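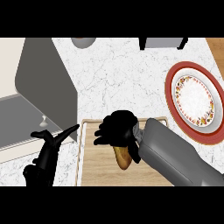
To: Members' list, Diltham Local Bread and Milling History Society
From: Zlata Melnychuk, Records Secretary
Date: 31/05/2018
Subject: Re: Kovács bakery ledgers – access and transcription

Dear members,

Thank you for the replies to my note on the Kovács ledgers. Several of you wrote to me directly with the same questions, and I am answering them on the list so that the answers are in the archive. The message I am replying to is quoted in part below.

> I was glad to read that the ledgers have been accepted by
> the society. Before I offer any time to the transcription
> I would like to know three things. First, which years are
> covered, and whether the Brelano Street shop is included or
> only the Galta Road one. Second, whether we are expected
> to work from the originals. Third, what is to be done about
> customers' names. My mother's family had an account with
> the bakery for a long time and was not always prompt in
> paying it. I would not be happy to see that on a web page.
>
> I would also ask that we settle the spelling of the bread
> names before anyone starts. In the mill papers we had four
> versions of the same loaf and it took a winter to sort out.

On the first question, the earliest entry is from October of 1940 and the books run, with gaps, until the sale of the business. The Galta Road shop is covered throughout. The Brelano Street shop appears only as a weekly total carried over from its own book, which has not come to us. The family believes that book was kept by the last manager. If any member knows where his papers went, I would be grateful for a private message.

There are 54 bound volumes and one box of loose sheets. The volumes are of two kinds. The day books record what was baked, what was sold over the counter, and what went out on the delivery rounds. The account books record what was owed by households, the school, the two hotels and the railroad canteen. The day books are in good order. The account books are not, and the spines of the older ones should not be opened flat.

On the second question, no member will be asked to work from the originals. Scans will be supplied in batches, each covering one month of one day book. The first 306 pages have been scanned and checked, and they can be requested from me by e-mail. Please give your membership number with your request. Originals may be seen in the reading room by appointment when a scan is unclear, and not otherwise.

On the third question, the position is as follows. The deed of gift allows the society to publish any figure from the day books. Entries in the account books that name a private household are closed for the time being, and they will not be scanned in this phase. Business and public accounts may be transcribed but must be cleared by me before they are quoted in print or online. I understand the concern raised in the message above, and I can assure the writer that his family's account falls within the closed group.

On spelling, I agree that the matter should be settled first. The bakers wrote in at least three hands and changed languages as it suited them, sometimes within one line. The following rules will apply.

Transcribe the name of the bread exactly as written, in the first column. Do not correct it, and do not expand it.

Enter the standard name in the second column, using the list that will go out with the first batch. If the bread is not on the list, leave the second column blank and write to me. Please do not add a standard name of your own.

Weights are to be left in the unit given. The bakery used both metric and older measures well after the change, and the choice of unit often tells us which baker was on duty.

Where a price has been struck out and replaced, record both, with the struck price in square brackets.

Crosses and small circles in the margin should be noted. We do not yet know what the circles mean. The crosses seem to mark loaves returned from the rounds, but this has been tested against only one volume and should be treated as a working guess.

A further point was put to me by telephone. It concerns the split between rolls and long loaves, which the newsletter article two years ago described as a change in taste after the second oven was installed. The ledgers do not support that account very well. On a typical Saturday in the volumes I have read, the Galta Road shop baked 266 rolls, and the number hardly moves from one year to the next. What does change is the long loaf, which falls off on weekdays and holds steady on the day before a holiday. I would suggest that we hold back any firm statement until the day books have been transcribed in full, and that the article be given a note to this effect when it is next reprinted.

Members have also asked about the recipe notes. There are a few, all on the loose sheets, and they are hardly recipes in the modern sense. They give flour, water and salt for a full trough, with no times and no oven heat. One has a line about keeping back dough from the night batch – this has been read by two people in two different ways. The sheets will be scanned last, as some need to be flattened first. Requests to bake from them are welcome once they are available, and I would ask that results be reported to the list with the flour used.

The work will be organized in this way. Each member who takes a batch will have six weeks to return it. A second member will then check it against the scan. Differences will be sent to me and I will decide them, with reference to the original where necessary. Batches that cannot be finished should be returned as they are. A half-finished month is of use to us and no explanation is needed.

Please send completed files as plain spreadsheets, one row to each line of the ledger, without colors or merged cells. Handwritten transcriptions will be accepted by post from members who prefer to work that way.

The reading room will be closed during the last two weeks of August for shelving work. Appointments to see the originals should be made with that in mind.

With kind regards,

Zlata Melnychuk
Records Secretary

--
To leave this list, send a blank message with the subject "remove" to the list address. Replies go to all members by default.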